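Records, Patience, and the Surgical Waiting List

This journal has for several years dealt with the administration of a mid-sized hospital, and in particular with the work of its scheduling office. The present entry concerns the waiting list for planned operations, which was reviewed in March and which has occupied most of my working hours since then.
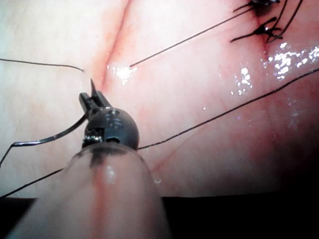
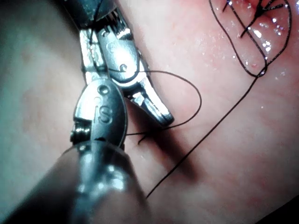
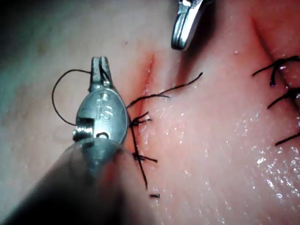
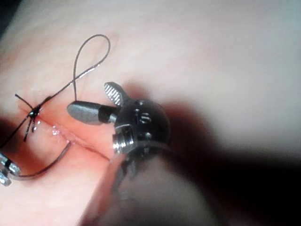 Instruments and suturing, at close range.

A waiting list is commonly understood as a line of people. In practice it is a set of records, and the records are kept by different offices for different purposes. When the review began, the list at our Triltstead site held 3483 entries. Of these, 991 carried no note of any contact with the patient after the original referral. Some of those patients had moved. Others had been treated elsewhere, and their entries had never been closed. A considerable number were still waiting and had received no letter.

The review was led by Leonora Panganiban, whose method was plain. Each entry without a contact note was assigned to a named clerk, who was required to telephone the patient, write to the patient, and then telephone once more before any change was made to the record. No entry could be closed on the strength of an unanswered letter. I was at first doubtful of this rule and considered it slow. I have since changed my view. Several patients who did not reply to the letter answered the second call, and two of them had been in hospital at the time the letter was sent.

The scheduling software, Solico, was replaced in the same period. I would not recommend this arrangement to any other institution. The old system allowed 1000 characters in its remarks field, and clerks had used that space generously over the years — interpreter needs, a preference for morning appointments, the telephone number of a daughter who handles the mail. The new field is shorter. Remarks were cut at the limit during the transfer, and three clerks spent most of a month restoring them from printed sheets kept at the Ovwood annex.

The wording of the letters also received attention. The former version began with the hospital's reference number and reached its purpose in the third paragraph. The revised version states in its first line that the patient remains on the list and need not apply again. The office had been receiving many calls on precisely that question, and the morning telephone line has been noticeably quieter.

There remains the matter of short-notice cancellations. At present a vacant place is offered to whichever patient the clerk is able to reach first, an approach that favors those who can answer a telephone during working hours. A standby register has been proposed, under which patients would state in advance how much notice they require. I support the proposal, with the reservation that it must be kept up to date by someone whose duties expressly include it. The draft procedure does not yet name that person, and I have returned it with a note to that effect.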